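Magazine > Features > Working Lives

The library table as office

Maricica Sima gave up her rented desk in the spring and has worked in public reading rooms ever since. She translates furniture catalogues and assembly leaflets, mostly for Nindari, a firm that sells shelving, and she does it on a laptop among schoolchildren, retired people and men reading the racing pages. Her old desk at Dakivero, a shared office over a bakery, took a large part of what she earned in a quiet month. The library costs her the bus fare.

She is one of a growing number. At Wadier the reading room used to be half full on a weekday morning. Now the tables near the sockets are gone by ten, and the staff have put up a notice asking people not to save seats with coats.

Sima keeps to a few habits. She arrives when the doors open. She takes phone calls in the entrance hall, standing up. She brings water in a bottle with a proper lid and eats lunch outside, or on the stairs if it rains. Anything that needs printing waits until Friday, when the queue for the machine is shorter.

"You have to plan more," she says. "At home I would stop every half hour and put the washing on. At the library I look at what I have to finish and I finish it, and then I go."

Her posture was a problem at first. Reading tables are made for books, and a laptop set flat on one puts the screen too low. After a fortnight of neck ache she started raising hers on two bound volumes of a county history that she says are never asked for. She added a separate keyboard and a mouse. The whole kit goes into a rucksack with a towel wrapped round it.

Noise bothers her less than she expected. Wadier has a story hour for under-fives on two mornings, and she books her bus for the later time on those days. The heating is the bigger complaint. It goes off in April whatever the weather, and she keeps a cardigan in her bag until well into June.

The building itself was not designed with any of this in mind. It was put up by the Karamanlidis practice as a lending library with a small room for newspapers, and the plans allowed for 13 reading places. A later extension brought in the round tables and more daylight. Membership passed 500 last August, and the staff say most new members ask for the wireless password before they ask where the novels are.

Some regulars dislike the change. One reader, who has come in for the papers for years, told us he now goes in the afternoon to be sure of a chair. The library has answered by keeping one table free of laptops all day.

Sima thinks that is fair. She would pay a small charge for a bookable seat, she says, if the money went on longer opening hours. At present the doors shut at five and she finishes her last page on the 401 bus.
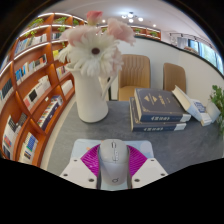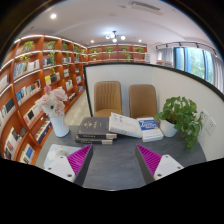
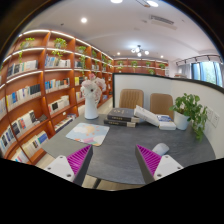

Page last changed: 4/7/19

Contact the magazine | Copyright Working Lives | Back to top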